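Sandbags, saucepans and a very wet Wednesday

I've been meaning to write about the flood for ages, and every time I sit down to do it I end up looking at river levels on my phone instead. It's become a bit of a habit. Other people check the football scores, I check the gauge at Durnham bridge. It was perfectly boring this morning, thank you for asking.

For anyone who's new here (hello!), we live down the bottom end of Durnham, in the bit the estate agents call "riverside" and the insurance people call something else. When we bought the house I asked about flooding and was told it was a once in 100 years sort of place. I remember feeling quite pleased about that. I'd be long gone by then! What I hadn't grasped is that it means a one in a hundred chance every single year, and the dice get rolled again each winter whether or not you had a bad one last time. I'm not a maths person and I wish somebody had put it to me like that over the kitchen table.

And then there's the question of whether the old hundred is still the right hundred. I've read a fair bit about it since. Warmer air holds more moisture, so when it does rain there's more to come down, and that part seems pretty well settled. Whether you can point at one particular storm and say "that one, that was climate change" is a much harder thing, and I get a bit cross with people on both sides who make it sound easy. All I can tell you is that the drains in our road were put in for a different sort of rain.

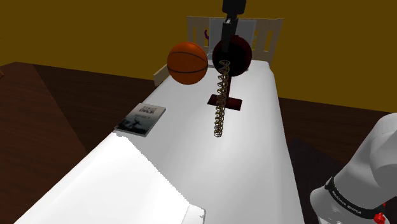 White bed, yellow wall.

The thing about a flood is how slow it is. I'd always imagined a wave, like in a film. What we had was a puddle by the gate at teatime, and then a bigger puddle, and then the puddle was the road. I went out in my wellies and stuck a garden cane in the verge so I could see how fast it was coming up, which felt very scientific, and then the cane floated off. We'd had the text alert at lunchtime and I had, I'm sorry to say, finished my sandwich before doing anything.

We had 18 sandbags. They'd been in the side passage since the year before and three of them had rotted, so when you picked them up the sand just stayed where it was. If you take one thing from this post, go and check your sandbags! The good ones went across the back door with a sheet of thick plastic behind them, and they did slow things down, but the water came up through the floor anyway. Old houses like ours are basically sitting on gravel. You can block every door you've got and it'll still come up round the edge of the hearth, quite politely, and start making its way towards the sofa.

We carried things upstairs until gone midnight. You make very strange choices when you're tired. I saved a box of jam jars and every saucepan we own, and left the hoover. The piano stayed put because of course it did. By the time we gave up there was water over the first stair and the lights were off at the fuse box (do that early, please, while you can still get to it with dry feet).

The next day was worse than the night, in a way. The rain had stopped and the sun was out and everything stank. River water isn't just water, it's field and road and whatever was in everybody's drains. The village hall at Menside opened up with tea urns and camp beds, and we had two nights there before my sister-in-law came and fetched us. I heard someone say 108 houses had been hit between the two villages. I don't know where they got the number but it stuck in my head.

Drying out took months. The dehumidifiers came from a hire place called Mertens and they roared day and night, so you had to shout to ask whether anyone wanted toast. The plaster came off to waist height. We've gone back with lime plaster downstairs, sockets halfway up the wall where they look ridiculous, and a tiled floor instead of boards. The idea is that next time – and I do say next time now – we sweep it out, hose it down and get on with it. Resilience, they call it. I call it having a very cold kitchen floor.

The excess on our policy has gone up by £300 and I'm told we got off lightly. Friends further along have had quotes that made them laugh out loud. There's help for older houses if your insurer is part of the right scheme, so do ask, and keep asking if the first person on the phone doesn't know.
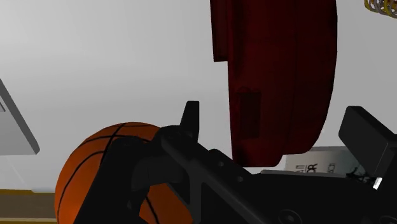
Istudmont, August

I started this post at home and I'm finishing it on holiday, up a hill, which my husband says was no accident. It rained last night. Proper rain, hammering on the roof, and I was awake at three o'clock listening to it and working out what I'd carry up first before I remembered that none of it was ours.

They've had their own troubles up here. The lane was washed out in the spring and they've put in a bigger pipe under it, and further up the valley they're letting a stream wander about over a couple of fields so it doesn't all come down at once. I walked up to have a look. It's mostly rushes and mud and a heron, and I stood there far longer than I meant to. There's talk of doing the same above Durnham if the landowners will agree. I'm going to the meeting about it when we get back, and I've already written out my questions.

Next post will be the lime plaster one, I promise, with the supplier details a few of you asked for. In the meantime I'm off to check the gauge.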